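How to keep old magazines standing on the shelf without bending?

Hello everybody. I have a collection of science fiction magazines, most of them Chinese, and I want to keep them on an open shelf in my living room. My problem is that they do not stand well. After a few weeks the lower part stays in place but the upper part leans to the side, and then the cover takes a curve which does not go away. I tried metal bookends, but the magazines slide behind them.

I do not want to put them flat in a box, because I like to take one in the evening and read it. The shelf is 40 cm deep and it is on an inside wall. Is there a simple way, not too expensive? Also I would like to find each issue quickly. At the moment I must pull out half of the row.

Thank you in advance for your advice.

Posted by Briradness in February

Siddiqui
Member, 1288 posts

I had the same trouble with my own magazines and I solved it in two steps, so I will try to explain both.

The first thing is the pressure from the sides. A magazine has no hard cover, so it cannot carry its own weight for long. It needs neighbours on both sides. If the row is too loose, it bends. If the row is too tight, you damage the cover each time you pull one out. I divide my shelf into short sections with pieces of stiff card, cut to the same height as the magazines, and I put 6 issues in each section.

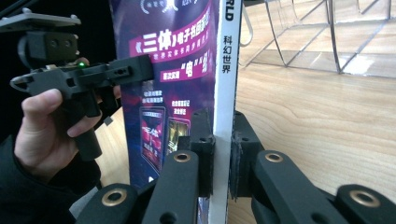 Finding an issue is easier when you look at how the magazine is bound. Issues with staples have no real back, so in the row they all look the same, and for these you need small paper labels on the dividers. Yours may be better in this respect. Science Fiction World, for example, has the title 科幻世界 printed down a white spine in black characters, so you can keep it with the spine towards you and read it from your chair. The white colour is unfortunately the weak point, as it shows every finger. I wash and dry my hands before I touch mine, and I take a magazine by the middle of the spine, never by the top edge. The top edge is where the paper tears first.

Please do not use plastic sleeves with a strong smell. My oldest issues are from 2000 and I kept them in cheap sleeves for some years. The covers became a little sticky and two of them lost ink.

Horidar
New member

just buy magazine files, the cardboard ones. Works for me

Govero

I agree with Siddiqui about the dividers, but I would like to add something about light. You wrote that the shelf is open. Dark colours, especially purple and red, can fade when the sun comes on them, even if it is only one hour in the morning. So please check at different times of day where the sun falls in your room.

About magazine files: they are good, but choose the ones which are closed at the back and high at the sides. In the files with a diagonal cut, the upper corner of the magazine has no support and it bends there. I had this with a whole year of issues. When a file is not full, I put a folded sheet of clean cardboard inside to fill the empty space.

For the covers which are already curved, you can lay them flat between two sheets of plain white paper, with some heavy books on top, and leave them for two or three weeks. Do not use an iron, even on low heat. Mine did not become perfect, but they stand again.

Briradness

Thank you all. I will cut the dividers first and see how it goes. The sun does reach the left end of the shelf before nine o'clock, so I will move the dictionaries there.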